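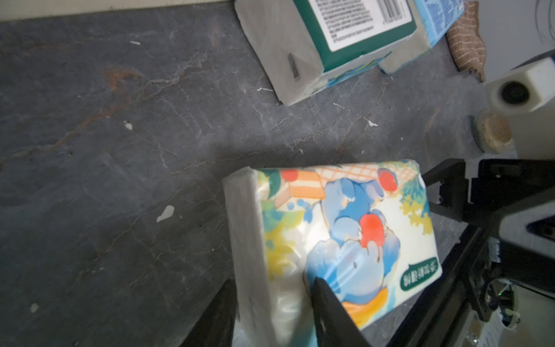
Soft-pack facial tissue, storybook wrapper

Assorted Soft-Pack Tissues, Mixed Prints
Item 714

Plain white facial tissues in plastic-wrapped packs, sold as a mixed lot. Prints vary with what comes in, and we can't fill requests for one design. Recent lots have had cartoon animals with red fruit, pale leaf patterns on green, and light blue packs. The tissue is unscented. Most packs open along a slit on the top, so keep the printed side up.

The light blue Vinda pack with the cartoon puppies on grass is part of the current lot. Its lettering is in Chinese, and we do not add an English sticker. If you need an English label for a school or clinic order, ask before you buy.
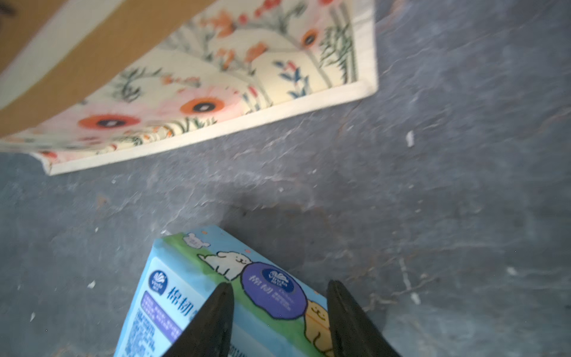
Storage and use

Keep packs dry and away from the stove or toaster. They can lie flat or stand on end. On a counter, two or three side by side take up little room, and a canvas tote holds a good supply for the car or the office.
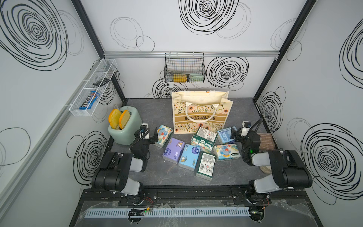
Don't stack anything heavy on top. The wrap is thin, and a pack that gets squashed is harder to pull from, though the tissues are fine to use. Once a pack is open, finish it before you start the next. Our packs also fit the Delorme slide-in cover, item 1818, sold separately.

Sheet counts differ from print to print. The count is on the wrapper of some packs, such as the teal green one marked 320PCS. Please don't assume the same number for the others. 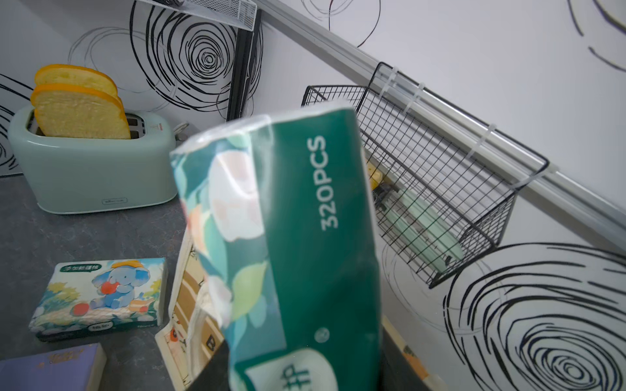

Balitz Supply / Household Paper Department

Sold by the case, 18 packs to a case. Limit 2 cases per order. Cases ship from our Killoreo warehouse in the outer carton only, with no extra padding. Unopened packs may be returned. Torn packs are replaced if you write to us with the item number and a photo of the damage.

Next lot expected in October.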